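Peltstead Cable Assemblies
Frequently asked questions before your first order

What is the smallest quantity you accept?
For a standard harness the minimum is 200 pieces. Prototypes are a separate service, and there we can make as few as two.

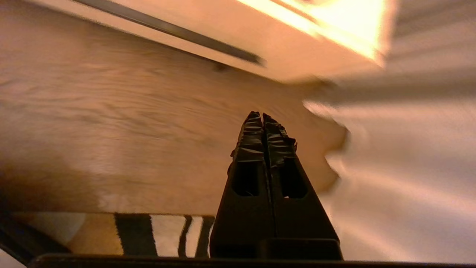 Two-finger gripper, fingers closed

Which files should I send?
Please send the wiring diagram, the list of connectors with full part numbers, and the length of every branch. Lengths are measured from the back of the connector, not from the tip of the pin. Many drawings we receive do not say this clearly, and then we must stop and ask.

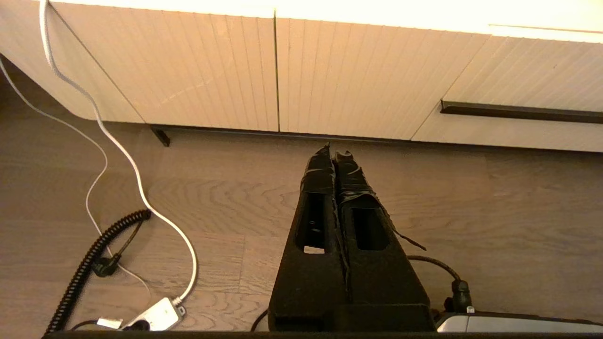
If you have only a hand sketch, it is also fine. Jeferson Dantas will draw it properly and return it to you for signature before we cut any wire.

Can you use connectors that I supply?
Yes. Kindly add a few extra for crimp testing, as the tested parts are destroyed.
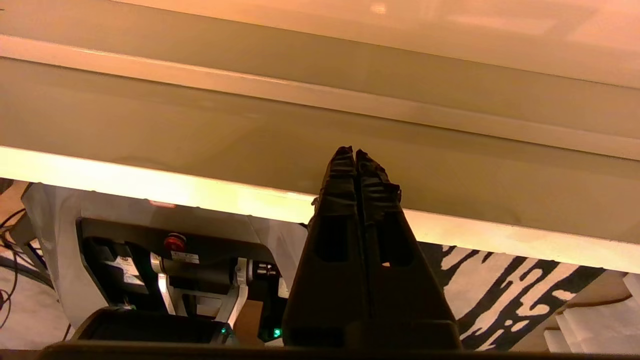
How long is the delivery time?
Prototypes leave us in eight working days after the drawing is signed. Orders up to 600 pieces are planned together with Cremilda Vieira, who will confirm the date in writing. In March we close for inventory, so please ask her early.

Is every harness tested?
Every piece is tested for continuity and for short circuits. A pull test is made on samples from each crimp setup.

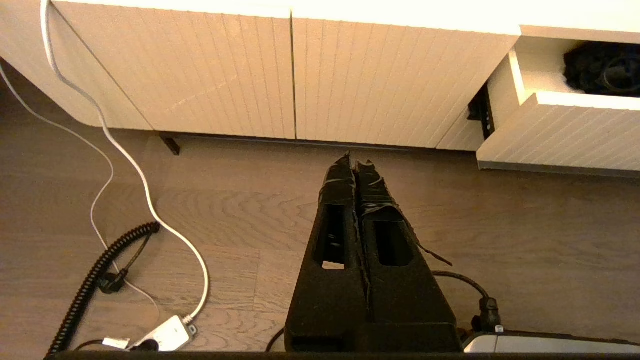 Page 2

The test report is included with the shipment. If you need it in your own format, send us the form together with the order.

May I change the drawing after signature?
You may, but the delivery time starts again from the new signature. Wire which is already cut will be invoiced.

Last updated 2020-01-20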